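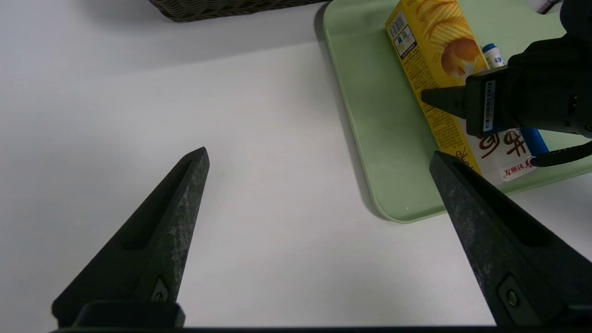

Prenix has changed the pricing window on its dividend reinvestment plan and I'd like to check my reading of the new rules. The allotment price used to be the VWAP over five trading days starting after the record date. It is now seven days, less a 2 per cent discount. I worked it through on a white tabletop with the snacks pushed to one side, and I can't see why a longer window would favour the holder. The final dividend is 22 cents a share, fully franked. I hold 400. Is it still worth opting in, or should I take the cash and buy on market?
Posted by: kelpie_ledger

The window length is neutral on expectation. A longer VWAP gives a smoother average, so the allotment price is less exposed to one odd session. What you are paid for is the discount. On 400 shares the dividend is $88, so the discount is worth a bit under $1.80 to you. Brokerage on a purchase that small would exceed that at most brokers, so the DRP wins on cost.
Posted by: parcel_method

Disagree with "the DRP wins". Every allotment is a separate CGT parcel with its own acquisition date and cost base. Two a year for a decade is a spreadsheet you will have to reconcile when you sell. I did it for Trondach after they changed registries and half the old statements were missing.
Posted by: Josué Camargo

That is a record-keeping problem. Download the statement when it is issued.
Posted by: parcel_method

It is also an allocation problem. If Prenix is already overweight, the DRP buys more of it regardless of price. I take cash from everything and put it into whichever holding is furthest below target.
Posted by: Josué Camargo

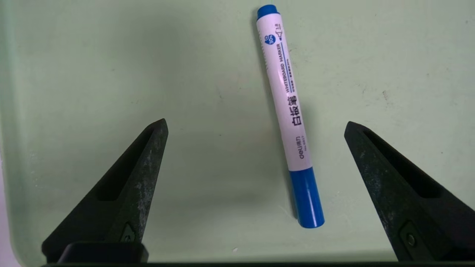 Whiteboard marker, blue cap and white barrel.

Check the residual clause as well. Preven carries the leftover balance forward to the next dividend. Trondach rounds up to the next whole share. I haven't read the Prenix booklet, but on $88 the rounding matters more than the discount does.
Posted by: đinh_yield

Prenix carries it forward, clause 7 of the booklet. It is forfeited to a charity if you leave the plan — easy to miss.
Posted by: kelpie_ledger

Then I'd retract part of what I said. If you expect to opt out within a year or two, the forfeited residual could cancel the discount. The tax treatment is the same either way: you declare the full dividend and the franking credit whether you receive cash or shares.
Posted by: parcel_method

Agreed on the tax. Election cut-off is 5 pm the business day after the record date, so there is time to decide. I'm leaning to cash for this one and will look at it again in January.
Posted by: kelpie_ledger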